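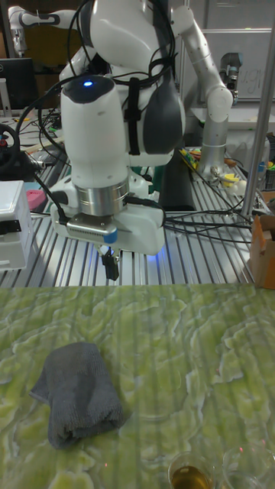 Write the boring layer first

I have been writing control software for robot arms long enough to have strong feelings about log files, and I want to use this space to talk people into sharing them. The most exciting code in a manipulation project right now is the code that sits between the planner and the motors, plus the tools that let you see what that code did. It gets almost no attention at conferences. I think it deserves a lot more, and I think anyone starting a cloth handling project this year should build it before they train anything.

Cloth is the perfect case. A rigid block has a pose, and once you know the pose you can plan a grasp, check it for collisions and go. A folded towel has a pose only in the loosest sense. Pick it up by one layer and it opens. Pick it up by four and it stays a bundle but sags in a way your planner did not model. The motion that was clear of the table at plan time may not be clear by the time the fabric hangs below the fingers. So the plan is a guess, and everything good has to come from how quickly the rest of the software notices that the guess was off.

Our stack is called Trarnia, and for a long time it was a planner with some glue around it. The planner would think, hand over a path, and the arm would run the whole path. When a grasp missed, we found out at the end. We spent months improving the planner, and the grasps got a little better, and I was happy with that until one of us split the path into chunks of 16 steps and let the perception side veto the next chunk. It was a small change! It took an afternoon to write and most of September to get right, and it changed how I think about this whole field.
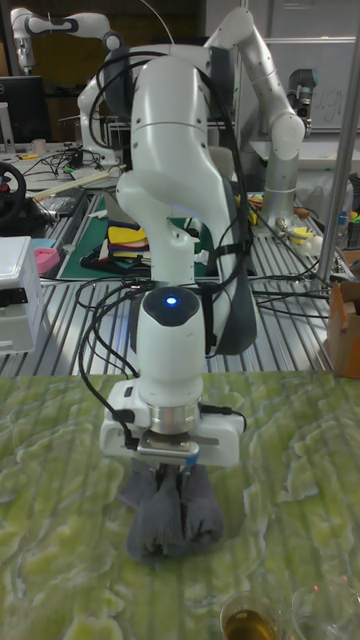

With a veto in place, you start asking better questions. Is there cloth between the fingers, or did they close on air? How far does the lowest fold hang, and does the rest of the path leave room for it? You don't need a giant model for either one. Our hang estimate is a depth mask and a minimum over it, running every 50 milliseconds, and I love it like a pet. It is easy to read, it fails in ways you can explain, and when it is wrong you can open the mask and see which pixels fooled it.

Clear things still fool it, I should say. Glass is hard for depth sensors, and a glass near a working area is exactly the kind of object a home robot will have to live with. Jarix, our small scene server, now keeps a separate layer for "probably something here," fed by the color image alone, and the planner has to treat that layer as solid. We lose a few valid paths this way. I will take that trade every time.

Then there is replay, my favorite subject. Every chunk we send gets stored with the images, joint states and veto scores that went with it, and a tool named Cemer lets you scrub through them on one timeline. Before Cemer, a strange release at the end of a fold meant an argument. Now it means opening the run, dragging to the moment and reading the numbers. The first week we had it, we found that 84 of our 300 saved failures came from the same cause: timestamps from two computers drifting apart, so the veto was judging an old picture. No amount of training would have fixed that. I was thrilled, and also a bit embarrassed about the previous year.

I know the case against all this. People I respect say a large enough policy will learn the checks by itself, and that hand-written vetoes are scaffolding we will throw away. They may be right about the vetoes. I would be glad to delete mine. But a learned policy still sends commands at some rate, still reads images with some delay, and still does odd things that a person has to look into on a Tuesday-like afternoon when everybody is tired. The replay tool survives that change, and so does the clock fix.

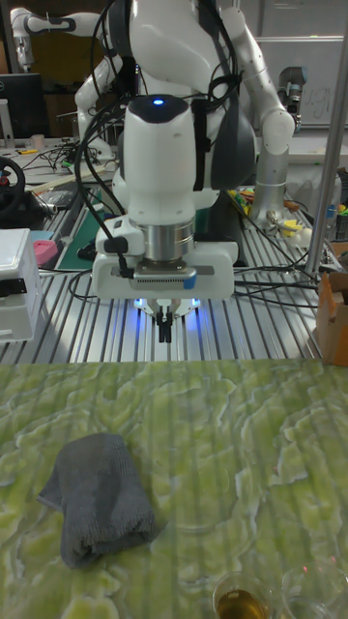
What I would build first

If you are starting from nothing, begin with clocks. Put every sensor and every arm on one time source and write a test that shouts when they disagree. Run that test at startup, and again while the arm is moving, when the network is busy.

Next, make the command path interruptible. Choose a chunk size, any size, and prove that you can stop between chunks with the gripper still holding whatever it holds. A stop that opens the fingers is a bug – ours did this for longer than I would like to admit.

After that, record everything and write the viewer yourself, even an ugly one. Ours began as a single page with a slider and two plots. The Afolabi planner we use now came later and slotted in within a few days, mostly thanks to that ugly page, where we could put the old paths and the new ones side by side and watch them part ways.

Only then go and train something. You will have data you can trust and a way to look at it, and you may enjoy the work as much as I do. I still have a list of things to add to Cemer, starting with a proper search over veto scores, and I plan to get to it tonight.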